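How to Look After a Herringbone Brick Footpath

Posted Mar 18, 2024 by Sutrisno Nasution

A herringbone path will take a lot of foot traffic before it needs relaying. Most of the ones I get called to look at have nothing wrong with the pattern itself. The trouble is at the sides, where grass has grown over the edging, or in the joints, where the sand has washed out and never been replaced. Both jobs can be done by one person with hand tools.

This guide covers a path laid on sand with a concrete edge. If your bricks are set in mortar, skip steps 4 and 5.

What you need

Stiff outdoor broom and a soft broom
Half-moon edger or a sharp flat spade
Old flat screwdriver or a paving knife
Two paint scrapers for lifting bricks
Rubber mallet
Straight length of timber, longer than the path is wide if you can manage it
Kiln-dried jointing sand (I use Tesum, but any fine dry sand sold for pavers will do)
Bucket, gloves, kneeling pad, wheelbarrow

Step 1: Walk the path and mark the problems

Do this before you buy anything. Start at one end and go slowly, looking at the bricks close to your feet. A long path always looks flatter and more even in the distance than it is up close, so don't judge it from the gate. Put a chalk cross on any brick that rocks, sits proud or has dropped.

Colour doesn't matter. Clay pavers fade at different rates, and a darker brick is not a failing brick. Leave it alone if it is sound.

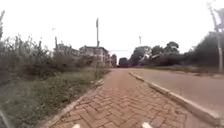
Herringbone pavers between two concrete kerbs, with grass growing over the lower one on the left.

Step 2: Check the kerbs

The kerbs hold the whole thing together. Herringbone locks up well under load, but only if the outside bricks can't creep. Stand on the path and push against each length of kerb with your boot. If it moves, dig out beside it and bed it again on fresh concrete before touching any bricks. Small chips and stains on the top face can stay.

On a roadside path, the road kerb is normally the council's. Ring them if it has shifted. Don't concrete anything to it yourself.

Step 3: Cut back the verge

Grass creeping in from the side brings soil with it, and the soil feeds the next lot of weeds. Run the edger along the outside of the kerb and cut straight down. Peel the turf back off the concrete in strips and put it in the barrow. Where there is no raised kerb, only a flat strip, cut to the outer line of the strip and scrape it clean with the spade.

If the verge runs back to a wall, clear a hand's width along the base of the wall as well. Weeds there hold damp against the bricks, and you can't see what the mortar is doing behind them. Rake the rest and mow it last. Don't use a line trimmer hard up against old brickwork, it chews out soft mortar.

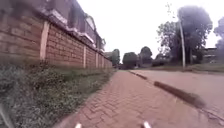
Step 4: Lift and reset loose bricks

Work on one brick at a time. Slide a scraper down each end and wriggle it up. The first is the slowest. If it won't budge, rake the joints out with the screwdriver and try again.

For a low brick, add a little coarse bedding sand, screed it flat with a scrap of timber and drop the brick back in the same direction it came out. For a high one, take sand away. Tap it down with the mallet and lay the straight timber across it and its neighbours. It should touch all of them.

If you have a sunken area of more than a few bricks, take the whole patch up and stack them in order. Photograph the pattern first. It is easy to get the zigzag a half brick out and not find out until the last row.

Step 5: Sweep and refill the joints

Pick up any litter, then use the stiff broom to get the loose dirt off. Red soil is worst for this, it leaves a film over everything and packs into the gaps. Sweep towards the verge, not the road or the drain.

Wait for a dry day. Tip the jointing sand out in small heaps and work it across the joints on the diagonal with the soft broom. Go over it twice, tap the reset bricks again, and top up. Sweep off whatever is left. Check again after the first decent rain, as the sand will settle and some joints will want more.
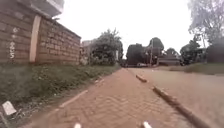 How often to do it

Edges twice a year, joints once. I do my joints in November when the sand is dry enough to run. A path that gets dirt blown over it will want a sweep in between, whenever the gaps start to disappear.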